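20 October 2023

Eucalyptus leaf on wool, second go. Writing this up with purple fingers from the logwood pot, so apologies to whoever inherits the notebook (probably Iida, who will also have purple fingers).

Where we left off in August: the leaf bath gave a gorgeous burnt orange on the first skein and a sort of sad biscuit on everything after it. I blamed the yarn, Iida blamed the water, and we both went off and did indigo for a while, which is what we always do when we're cranky with a plant. But there's a good big bag of dried leaf in the shed now and I want to sort this out before it gets too hot to stand over a pot.

So the plan was to change the wool and the water and leave the leaf alone. Same tree as before, the one behind the tank with the low branch, dried flat on the racks and torn up by hand. I did think about putting it through the mulcher but I still remember picking bits of it out of the fleece last time. Torn is fine.

Yarns on the go:

Kaimal two-ply, scoured here, no mordant
Kaimal two-ply, alum
Jadetti merino single, straight from the packet, no mordant
Jadetti merino single, washed in Lalum first, no mordant

One jar each, four jars in the big preserving pan with a rack in the bottom so the glass doesn't sit on the metal. The dye liquor was all out of the one pot, simmered the day before and strained through an old pillowcase. I made up 2000 mL and it went further than I expected, with a bit left over for the silk scraps. Rainwater this time, every drop of it. Colour of the liquor: strong tea, a bit greenish at the edge when you tip it. Smell: cough lollies. The whole shed still smells of it and I don't mind at all.

Wetted out the skeins overnight. The Jadetti packet one floated like a cork for ages and I had to weigh it down with a saucer, and right there I had a suspicion about what had gone wrong in August. That yarn has something on it, spinning oil or a finish or whatever they put on to make it feel nice in the shop. We never washed it! We went straight from packet to alum to pot and then sulked about the result. The label says ready to dye, and I took the label at its word, which Iida informs me is a thing I do.

Heat was slower than planned. I wanted it up gently and then held at 80 for the bulk of the time, and the old ring wanted to do either lukewarm or a rolling boil. Ended up with the pan half off the ring and a folded tea towel over the lid. Not elegant but it held nicely once I stopped fiddling. Four hours all up, then lid on and left to cool in the liquor until I'd had dinner and done the dishes and forgotten about it twice.
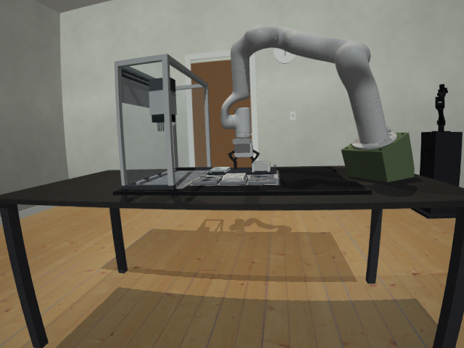

Render of the black table on plank flooring

Anyway, results, and they're good enough that I rang Iida from the clothesline.

The Kaimal with no mordant came out the best colour I've had from leaf, full stop. Proper rusty orange, deeper where the ties were loose, and it didn't shift when I rinsed it. The rinse water was nearly clear by the end. The alum version of the same yarn is yellower and a bit flat beside it. It's a perfectly nice colour and I'd knit with it, but if you put the two together your hand goes to the first one every time. So the alum isn't earning its place here and I'm going to stop using it for leaf unless somebody gives me a good argument.

The Jadetti straight from the packet: biscuit. Same biscuit! I laughed out loud. Patchy as well, with pale bits all along one side of the skein where it must have been squashed against the glass. And then the Jadetti that had been through the Lalum wash came up orange, a shade lighter than the Kaimal but clearly the same family. A single wash, and I'd been ready to write off the tree.

I should be fair and say the water changed too, so I can't swear it was only the wash. Tank instead of tap is a big change around here, the tap water leaves a crust in the kettle you could chip off with a chisel. But both Jadetti skeins had the same water and the same liquor and sat in the same pan, and the only difference between them was the wash, so I'm happy with that part. To be thorough I ought to run washed yarn in tap water and see. Iida has volunteered to do that at her place where the tap is even worse than mine.

Things I'd do differently. Bigger jars, or smaller skeins, because the wool was packed in too tight and I think that's most of the patchiness on the lighter ones. Label the lids and not the jars - the steam got the tape off two of them and for a nasty minute I was going by the ply. Stir more in the first part when it's heating up, less later on. And don't lean over the pan with your glasses on.

The silk scraps I chucked into the leftover liquor came out a soft pinky tan, which was a surprise. I hadn't planned anything for them, they were just sitting on the bench looking at me. No notes on timing because I didn't keep any, sorry. They went in when the jars did and came out whenever I next walked past.

Light test is set up on the kitchen windowsill, card half covered with foil, one strand from each skein wrapped round it. I'll leave it be until the colour either moves or I get sick of looking at it. The old Bandness card from the onion skin trials is still up there next to it and has gone the colour of porridge, so that's a useful warning. Please don't tidy either of them away!

Jobs still to do:

Wash every bit of Jadetti in the cupboard before it goes anywhere near a pot, and write WASHED on the bag
Iida to do tap water version, no mordant, washed yarn
Try fresh leaf off the same tree against the dried
Iron dip on a short length of the rusty one, just to see how dark it'll go
New thermometer, the clip on this one is hanging on by a thread
Ask at the markets about another fleece

Iida Heiskanen has the spare skein of the Kaimal orange and is threatening to turn it into a beanie. I've told her I want a bit of it back for the sample book, more than a hand's length please, and not the end with the knot in it.

Spent leaf is on the compost. Pillowcase is soaking in the laundry tub, and I wouldn't use that tub for whites.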